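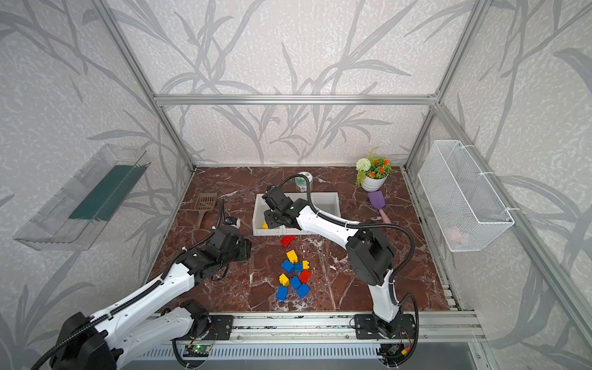

Maite Orbegozo Lasa

Cuaderno de trabajo, línea de evidencia clínica
30 de septiembre de 2023

Asunto: revisión de las fechas de progresión en la extracción del registro Kutadell, previa al envío del documento metodológico a la mesa de política sanitaria de Indach.

Se retoma la entrada de junio, en la que quedó pendiente decidir qué fecha se considera inicio de la progresión cuando el informe de imagen y la nota clínica no coinciden. La extracción vigente contiene 412 historias de pacientes con cáncer de pulmón avanzado, procedentes de dos centros, Gittins y Hidstead. No se han incorporado casos nuevos desde el cierre de la tabla.

Regla aplicada hasta ahora: prevalece la fecha del informe de imagen; en su ausencia, la de la primera nota clínica que menciona progresión de manera explícita. La regla procede del protocolo original y se redactó pensando en Gittins, donde el informe radiológico se vuelca en la historia con fecha propia. En Hidstead el informe se adjunta como documento escaneado y el sistema le asigna la fecha de carga. Al comparar ambas, la fecha de carga es siempre igual o posterior a la de realización de la prueba, de modo que el tiempo hasta progresión de ese centro queda alargado de forma artificial.

Historias con discrepancia entre las dos fuentes: 137. Se han releído todas. La mayor parte pertenece a Hidstead y se explica por la fecha de carga. Queda un grupo menor, repartido entre los dos centros, en el que la nota clínica habla de «sospecha» o «a valorar en próximo control» y la confirmación radiológica llega después. En estos casos la nota no debe contar como progresión. Queda anotado porque en la primera lectura se clasificaron al revés y hubo que rehacer la columna completa.

Decisión provisional:

En Gittins se mantiene la regla vigente.
En Hidstead se sustituye la fecha de carga por la fecha de realización que figura en el encabezado del documento escaneado, transcrita a mano y verificada por una segunda persona.
Las menciones de sospecha se codifican aparte (valor S) y no cierran el intervalo.
Si el encabezado es ilegible, la historia pasa a datos ausentes. No se imputa.

La transcripción manual de Hidstead se hizo en la hoja auxiliar, pestaña «fechas_b». Atención al formato: parte de los encabezados antepone el mes al día. Se han corregido los que daban una fecha imposible, pero los ambiguos (día y mes inferiores a trece) requieren contraste con la cita programada. Trabajo sin terminar.

Análisis de sensibilidad. Se repitió el cálculo del tiempo hasta progresión con la regla antigua y con la nueva. El orden entre los grupos de tratamiento se conserva. La separación entre centros disminuye, como era de esperar. No se copian aquí los valores hasta que se resuelvan los ambiguos, para evitar que circulen cifras parciales, como ocurrió con el borrador anterior.

Ventana de seguimiento. El documento metodológico exige un mínimo de 6 meses desde el inicio del tratamiento. Conviene precisar en el texto si el cómputo se realiza por meses naturales o por días; el código emplea días y el protocolo dice meses. Se propone mantener los días y modificar la redacción del protocolo.

Implicaciones para el documento de posición. El borrador de Indach afirma que los datos de práctica clínica «permiten reproducir» las variables de los ensayos. A la vista de lo anterior, la formulación resulta excesiva. Se sugiere indicar que la comparación es posible cuando se documenta el origen de cada fecha y se publica la regla empleada por centro. Asimismo, debería recomendarse a los centros participantes que registren la fecha de realización de la prueba como campo estructurado. Las organizaciones de pacientes representadas en la mesa solicitaron una versión del apartado sin terminología estadística; está redactada hasta el segundo párrafo.

Pendiente:

Contrastar los encabezados ambiguos con la agenda de citas de Hidstead.
Actualizar el diccionario de variables con el valor S.
Archivar la tabla anterior en modo de solo lectura, sin borrarla.
Consultar a Gittins si el cambio de sistema previsto afecta al volcado de los informes.

La copia de la hoja auxiliar se encuentra en la carpeta compartida de Kutadell, subcarpeta de revisión.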